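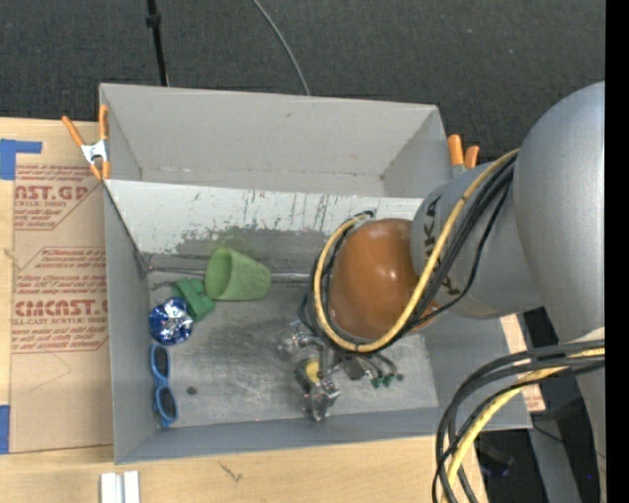 The Tungate bin-picking cell, arm in over the bin.

Filed under: Cell Care > Questions and Answers

Tungate bin cell: questions we keep getting

Last revised 2021-06-02

We look after the bin-picking cell at our Tevville shop. People who have read the brochures for this kind of setup ask us whether it is as easy to keep going as they were told. Mostly it isn't. These answers come from our own maintenance log and apply to our cell. Yours may behave differently.

Is it true that a cell like this needs almost no maintenance?

That was the claim when we started. The arm itself has given us very little to complain about. Everything fastened to it or sitting near it is another matter. Our log has 30 entries for the cell since November, and most of them are for cables, clamps and the gripper. If you are budgeting hours, budget them there.

Are spring clamps good enough to hold the bin?

For light objects, we think so, with some doubts. We use one on each side of the bin, orange handles, nothing special about them. They let us pull the bin in a minute and put it back. They will also let the bin creep if the fingers keep pushing on the same wall. We check the position against tape marks before each run and again at the halfway point. A bolted fixture would be better for a cell that never changes. Ours changes all the time.

The bin is scratched to pieces. Shouldn't you replace it?

We are asked this by every visitor. The paint on the slope at the back is peeling and the floor is covered in streaks. We have not seen good evidence that it hurts picking. We were told that a clean floor would improve our results, so we ran 2000 picks to find out, half in the old bin and half in a new one. The old bin gave 974 good picks out of its 1000. The new one was close enough that we put it back on the shelf. What we do watch for is loose paint flakes, which get into the fingers. Vacuum them out.

What do you use as test objects?

Whatever is awkward. A plastic cup on its side, a pair of sunglasses, a blocky green piece with a notch in it, something round in crinkled foil. Vendors like to demonstrate with matte boxes, and a matte box will tell you very little. Shiny foil and dark lenses are where we expect trouble, so they go in early. If a demo bin has nothing shiny in it, ask why.

How should the cables be routed at the wrist?

Loosely, but not as loosely as you would like. We run a yellow cable and a bundle of black ones down the outside of the arm and around the wrist cover. The slack has to be enough for the wrist to turn all the way in both directions. More than that and it hangs where it can catch the bin rim. Jog the last joint slowly through its full travel with one person watching the loops and a hand on the stop. Do this after every change, even a small one. We skipped it once and replaced a connector that week.

How often do you check the small leads on the gripper?

Every morning. They are thin, they end in small green connectors, and they move whenever the fingers do. Power off first. Look for a nicked jacket, then press each connector home with a thumb. Don't tug on the wire to see if it is seated. That is how good ones go bad.

Does the Keno calibration tool really take five minutes?

The routine does. Getting ready for it does not. You have to empty the bin, set the clamps, let the arm warm up and wipe down the target. Plan on most of an hour the first few times. We also don't take the pass message at face value. Afterward we drive the arm to three points we measured by hand, and if any of them looks off we start over.

Do we need the Manole service plan?

We can't say for your shop. We were quoted $1155 a year and turned it down, because it covered the arm and left out the gripper and the wiring. Read the exclusions before the first page. If you have no one on site who is comfortable with the controller, it may still be worth paying for.

Can I keep other material on the table beside the bin?

We do, and we shouldn't do as much of it. Acrylic sheet in its brown paper lies flat and stays low, so it has been fine next to the bin. Anything tall is a problem, and so is anything that can slide. Before running, move the arm by hand control to its lowest, widest position and see what it would hit.

Who do I ask if my question isn't covered?

Write to the Tevville maintenance desk and include your log for the past month. Without a log we are only guessing, and you can do that without us.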